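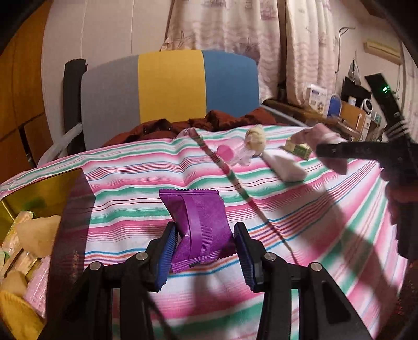
Mid-sort on the striped sheet: purple crinkle-edged packet, gold-lined box on the left.

Ticket 944 — Treat box won't close after repacking
Status: Solved
Product: Grallcombe keepsake box, medium, hinged lid
Opened: Wednesday, 9:40 a.m.

Original message

Hi Zollell team! First, I love this box. The gold lining makes even a plain wrapper look like a present, and I've been using mine for the candy and small snacks I bring along on family visits. My trouble is that the lid stopped closing flat. It stays up by the width of a finger at the front, and if I press it down it pops right back. I haven't dropped it or gotten it wet.

Last night I spread everything on the bed to sort it. A few things on the sheet were never meant for the box (the little bottle with the pink cap, the fluffy yellow ball). The pink pouch and the cream wrapper were in the box when it wouldn't close.

Reply from support, 11:15 a.m.

Thanks for the photo, and what a cheerful sheet! We've had this with the medium box before and it usually clears up without a return. Please try these in order and tell us where it changes:

1. Take everything out, including the tiny wrappers along the side. Close the lid empty.
2. If it closes empty, the hinge is fine. Go to step 4.
3. If it doesn't, run a fingertip along the fold where the lid meets the box. The lining can lift there and bunch up.
4. Put things back flat, largest first. Puffy packets go in the middle, away from the hinge side.
5. Leave the lid closed overnight with a paperback on top.

Customer, 1:05 p.m.

Step 1: closes empty! Such a relief. So I skipped to step 4 and put things back one at a time. It was fine with the pouch, fine with the small green ones, and then the purple packet went in and up came the lid. I had it standing on its end against the hinge. It's full of air and quite stiff along the top edge.

Tried it lying down in the middle. Better, but there's still a gap. Tried it without the purple packet at all and the lid sits perfectly.

Support, 2:30 p.m.

Great testing, that narrows it right down. The medium box is 6 centimeters deep inside, and a sealed packet with air in it can push back harder than you'd think. Two things to try: lay it crosswise with the flat side up, or swap it for something that squashes. Please don't poke a hole in it to let the air out, the snack will go stale.

If you want the long striped stick in there too, it may need to go corner to corner. Anything that touches both ends will lift the lid in the same way.

Customer, 6:20 p.m.

Crosswise did it!! The purple one is in and the lid is down. The stick was too long even corner to corner, so it's riding in my jacket pocket, and I'm completely happy with that. I also found a bit of lining that had started to curl near the hinge. Is that something I should worry about?

Support, 6:45 p.m.

Wonderful news! A small curl is easy. Press it down with a dry cloth and use a dab of white craft glue if it lifts again — a tiny dab, it spreads. We're sending a Görtz lining patch to the address on your Ollbridge order in case you'd like a spare. Item 732, no charge.

Marking this solved. Reply within 31 days and the ticket reopens with all your notes still in it.

Related tickets: lid gap on small box; lining lifts at corner; box smells of mint

Last updated: March

Zollell Customer Help | Contact us | © Zollell | Back to top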